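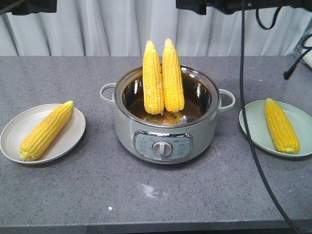 Page 40

**Corn on the cob in the Ameo pot**

1. Peel the ears fully and put them in the pot upright, with the thin tip up.
2. Add water, then turn the knob on the front panel.
3. Prepare the plates beside the pot - one ear on each is enough.
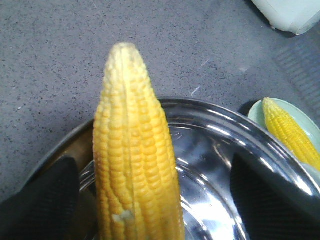
4. Check the kernels in the middle of the ear, as the tip is always paler and softer.

**Caution:** The steel rim becomes hot. Lift the pot only by the two side handles.

**Note:** Small dents in the kernels are normal.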